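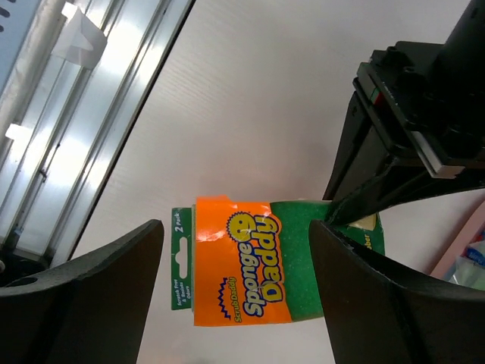
Colin Inskip
Pranmont

6. In-hand orientation from printed packaging

The pose estimator described in Section 5 returns the position of a held item and the direction of its long axis. For a plain box this leaves a twofold ambiguity: the long axis is known, but the end that points up is not. The gripper closes on the sides, the silhouette of the box is the same in both cases, and the depth channel carries no useful signal at this range. Fumon, our grasp and placement planner, needs the ambiguity settled before it can commit to a shelf pose. A wrong answer costs a full regrasp.

Retail packaging is covered in print, and print has a direction. We therefore added a stage between the pose estimator and the planner that reads the direction of the text on the visible face. The stage takes the wrist camera image, crops it to the area between the fingers, warps the crop so that the long axis is vertical, and runs a small text detector on the result at 0 and 180 degrees. Each detected word votes for one of the two directions, weighted by recognition confidence and word length. Short strings are dropped. Logos are left out of the vote, as lettering in a logo is often set at a slant and on curved baselines. If the difference between the two totals falls below a threshold, the stage returns "undecided" and Fumon requests a second view.

Carded items need one more step. On these the text on a hanger tab can run sideways to the long axis while the brand name runs at some other angle, so a two-way vote is poorly posed. For such items we test four directions and look up the expected layout in the item record. The record is written once per product and holds the angle of each text block relative to the pack.

Figure 7. Wrist views of a Scrub Daddy box held upright between the fingers with its printing inverted. The top flap is open in the first view and closed in the second. Both show the text blocks used in the vote. 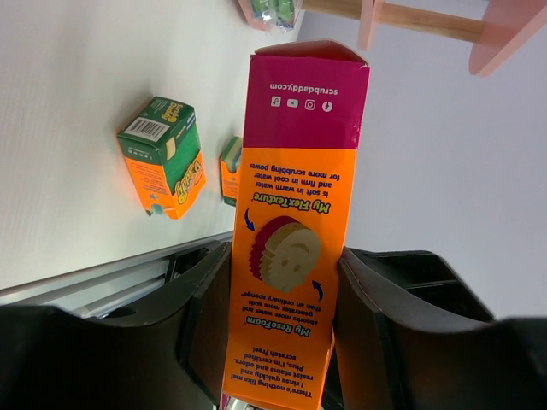
One reader of an earlier draft objected that a text detector is a heavy tool for a single bit, and asked whether a color rule would do: pink at one end, orange at the other, compare the two halves of the crop and stop there. We tried this. For a box with two strongly colored bands the rule is fast and its answer agrees with the vote. It has to be tuned for each product, though, and it has nothing to say about packs with the same color at both ends. We kept it in the Soltholm tooling as an optional check, switched off by default.

The state of the flap matters more than we first assumed. An open flap adds to the apparent height of the box, and the pose estimator then places the center of the item too close to the flap end. The direction vote itself is unaffected, as it does not use the height. The placement pose is affected, and Fumon now takes the distance between known text blocks as its measure of scale where at least 2 blocks are read.

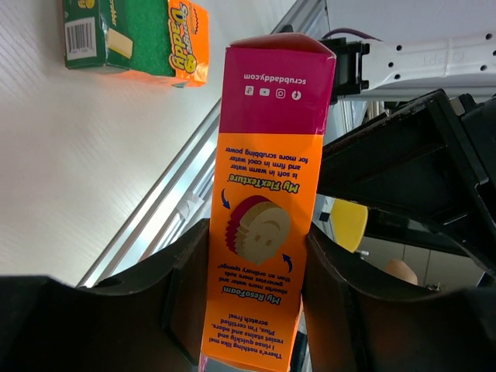
With scale fixed this way, the remaining error along the long axis comes mainly from the warp. The crop is treated as a flat plane, and a box turned slightly about its long axis breaks that assumption. We do not correct for the turn at present - the fingers limit it, and the shelf pose allows some play.

The full stage was run on 221 logged grasps, replayed offline through the same message interface that the live system uses. Undecided cases were sorted by hand. Most of them had glare across the larger text, with the finer print too small to pass the length filter. Lowering the filter recovered a number of these but brought in false words from folds in glossy labels, so the original setting was kept. Logs, item records and the replay script are stored together under the Imrie branch, and the threshold is read from the item record at load time.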